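Vuvatwood Trainer Football, Size 5
Item 835 | Team Sports > Football > Practice Balls

In stock. Ships from our Hastberg store or pick up at the counter.

What it is

A full-size composite-cover football for high school and college-age practice. Pebbled cover, eight laces, butyl bladder, two white stripes. Sold uninflated with a needle in the bag. It isn't a game ball, and the maker has stopped saying that it is, which we take as progress.

We held off stocking this one. Vuvatwood's first practice ball came with a lot of talk about "coach-approved grip" and we never found out which coaches. We sold a few, took most of them back, and wrote a page here that the sales rep didn't enjoy. When the new version showed up we weren't in a hurry. It sat under the counter until Indrek Kairys got tired of stepping over the box and took it out to the Sulham practice field.

What the maker claims, and what we think

"Leather feel." No. It feels like a decent composite. If you have thrown a leather ball in the past week you'll know the difference with your eyes shut. If your players have only ever used rubber balls, they will be happy with it.

"All-weather grip." Partly. Damp is fine. In real rain the cover gets slick on the smooth band next to the laces, and the center has to wipe it like any other ball. We would love to know which weather was included in "all."

"Holds air all season." We can't say, and we doubt the maker can either. Ours needed a top-up every week or so in September, with hard use and a lot of kicking. Dace Jankauskaitė coaches the kickers at Sulham and thinks that's normal for the price. We agree, but then the box shouldn't say what it says.

"Throws a tighter spiral." The quarterback throws the spiral. We have put this ball in the hands of people with good mechanics and people with bad mechanics, and the ball didn't change anybody's mind.

"Regulation size and weight." Fair. The six we pulled off the shelf all felt alike in the hand, and none had the lopsided wobble that got the old version sent back. If you get one that wobbles, bring it in.
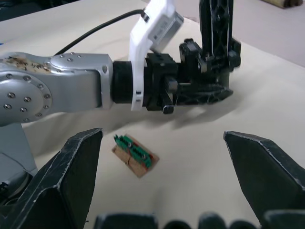

Silver arm with a black wrist ring and white curved bracket.

The laces

This is the part we'd ask you to look at before buying. The old ball had laces glued down at the ends, and they lifted. The new ones are stitched through and sit up a little higher. Quarterbacks with small hands like that. Kickers and holders don't care much. Snappers split down the middle: Rimantas Kļaviņa snapped for two years in college and thought they were too stiff out of the package. They do soften. Give it a couple of practices before you decide you hate them.

We've been asked whether you can replace them. You can't, or at least we won't do it for you. By the time the laces go on a ball at this price the cover is usually bald too.

Who should buy it

Programs that need a bag full of footballs for drills and would like to keep the good leather ones for Friday nights. Parents whose kid is moving up from the youth size. Flag teams that play on turf, where it holds up better than on a gravelly school field.

Who shouldn't: anyone hoping to use it in games. Check with your league first. Most of them name the balls they'll accept, and we haven't seen this one on a list. Anyone buying for players under about 12 should look at the smaller size, item 332, which has the same cover and, sadly, the same slogan on the box.

Compared with the Lacroix Practice Pro

People ask, so here goes. The Lacroix costs more. It has the better cover, and it stays tacky longer in the cold. It also comes only in a dark brown that is hard to pick up under weak lights, which matters if your evening practices look anything like ours do. The Vuvatwood is lighter in color and easier to see coming. For a receiver drill at dusk we'd reach for the Vuvatwood. For a quarterback working out alone in November, the Lacroix, and we'd grumble about paying for it.

If a website tells you one of these is going to turn your program around, close the tab. A new head coach might do that. A football won't.

Details

Size: 5, full
Cover: composite, pebbled
Bladder: butyl, single valve
Laces: stitched, white
Color: light brown, white stripes
In the bag: ball, one needle, a card with washing directions
Not in the bag: pump
Warranty: 2 years on seams and bladder, from the maker. Cover wear isn't covered, so read the card before you get mad at us.

Care

Inflate to the number printed by the valve. Wet the needle first. Wipe mud off with a damp cloth and let the ball dry indoors, away from the heater. Don't leave it in the trunk of a car all summer. Skip the "grip renewal" sprays, including the one we used to carry.

Team orders

We can mark balls with a school name or number in one color. Allow extra time in late summer, when every program in the county remembers on the same morning that it needs footballs. Email Triin Kivi at the Hastberg store with the quantity and the wording you want. She will send the layout back for you to check. Please check it. We don't take back marked balls over a spelling mistake that you approved.

Returns

Unmarked, unused balls can come back with the bag and receipt. If a seam opens or the valve leaks, bring the ball to the counter and we'll deal with the maker for you.

Customer comments

"Good for the money. Grip is okay, not the miracle on the package. Bought a second one after the dog got the first." Laimutė Lill

"Laces too stiff for a month. Fine now."

"Wanted to hate it because of the old one. It's a football. It works."

"Went soft over a weekend, swapped at the counter with no argument. The replacement has been okay so far."

Page last changed 26/06/2020. We'll update the note on air loss when we have another season on these balls.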